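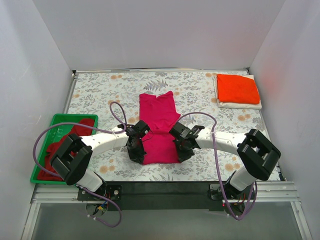
Pink T-shirt on the fern-pattern mat.

Print this page | E-mail this page

December - by Ermelinda Leitão

Ticket 1193: Item labels come out with the wrong price after the Clovo update

Status: closed, with one open point (see the last entry)
Opened by: Margarida Patrício, Pletdale shop
Handled by: Ermelinda Leitão
Also on the ticket: Armindo Barros, Duarte Pinheiro, Catarina Guerreiro

Description from the shop

We updated Clovo in the morning before opening. After that, when I print labels for the T-shirts, the label has the correct name and the correct size but the price belongs to a different article. It does not happen with every label. Children's clothing is good. Adult T-shirts, plain colors, are wrong most of the time. I turned the printer off and on, and I also changed the roll. The screen shows the right price, only the paper is wrong. Please call before 17:00, after that I am alone at the counter.

Log

09:40
I called Margarida. She printed a label for a plain pink T-shirt, size M, while I stayed on the phone. On the screen the price was correct. On the label it was the price of a scarf. She printed the same label again and it was the scarf price again, so the error is at least stable. I asked her to keep all the wrong labels in an envelope and not to throw them away.

10:05
Remote session to the shop computer. Clovo is on the new version. The printer is the old Cinder, connected by USB, with the driver from the disc. I made a test page from the driver itself and it was clean. I don't think the printer is guilty, but I write it down for completeness.

10:30
I looked for the template. In Clovo the label template is a file separate from the program, and it has its own small table of fields. The shop is using a template with the name "Seixas_small", which was made by Armindo for the Seixas shop and copied later to Pletdale. I opened it and the fields look normal: name, size, barcode, price. I made a copy before touching anything.

10:50
First attempt. Deleted the template cache and started Clovo again. Margarida printed three labels, all of them wrong in the same way. No improvement.

11:15
Second attempt. I put the default template that comes with the update. The price is now correct, but the label is too tall for their roll and the barcode is cut at the bottom. They cannot work with this one, but it was useful to see. The price goes wrong only when our own template is used.

11:20
Put the old template back so the shop can continue with the children's clothing. I asked Margarida to write adult T-shirt prices by hand for today. She was not happy about it and I understand her.

13:35
Call with Armindo. He remembers that when he made the template, the price field in Clovo did not allow the bigger letters he wanted, so he read the price from a second list, by line number. This list is a plain file in the shared folder. It was limited to 500 lines in the old version. He thinks the new version permits more - he saw it in the release notes, 2000 lines - and that possibly the order of the lines has changed together with the limit.

14:00
Checked. Armindo is right about the order. Before the update the list was written in the order in which the articles were created. Now it is written in alphabetical order of the supplier. The template still asks for "line such-and-such" and receives whatever is on this line today. The children's clothing comes all from the first supplier in the alphabet and was also created first, therefore its lines did not move. This explains why one half of the shop was good, and it had confused me a lot in the morning.

14:20
I asked Duarte if we can force the old order. He answered by e-mail, I copy here:

"There is a setting in the export page, 'Keep creation order', but it is only for the export to accounting. It does not touch the label list. I would not go that way. Change the template so that it reads the price by article code. It is twenty minutes of work and afterwards the order does not matter any more."

14:30
I agree with Duarte. Began the new template on my own computer, not in the shop.

15:10
New template ready, name "Pletdale_small_2". The price is read by article code. The bigger letters are kept, because Margarida asked me specially for them: her customers read the price from the rail without taking the piece down. I removed a hidden field called "temp" which nothing was using.

15:25
Test on the Cinder in our office, 20 labels from mixed suppliers. All prices agree with the screen. One label came out with a very light barcode, and this was the end of the ribbon.

15:50
Installed in Pletdale by remote session. Margarida printed the pink T-shirt first, then two navy ones and a scarf. Correct. She scanned them at the counter and the till showed the same price as the paper.

16:15
Margarida called again. The size is missing on the socks. I had forgotten that the socks use a range ("39-42") and my size field accepted only four characters. My mistake. Made the field longer, sent the template again, she confirmed at 16:30.

16:45
Wrote to Catarina in the Seixas shop. They have not updated yet and they should not do it until they have the new template. She answered that the update window appears every morning and her colleague nearly pressed yes. I sent her the steps to postpone it:

1. Open Clovo and log in as manager.
2. Settings, then Maintenance.
3. At "Install updates", choose "Ask me later" and save.
4. Close Clovo completely and open it again. If the window still appears, call me.

Next morning, 09:15
Catarina has the new template. I was on the phone with her during the update. Ten minutes in total, most of it waiting. Labels are correct in Seixas, including socks.

Next morning, 10:00
Margarida has gone through the rails and changed the labels printed between the update and my first call. She found one cardigan with the price of a belt, still unsold. The envelope with the wrong labels can go to the trash now.

Open point
The old list file is still being written to the shared folder at each start of Clovo. It does no harm, but Armindo wants to check first if the stock report uses it. I leave the file where it is until he answers. Please do not delete it.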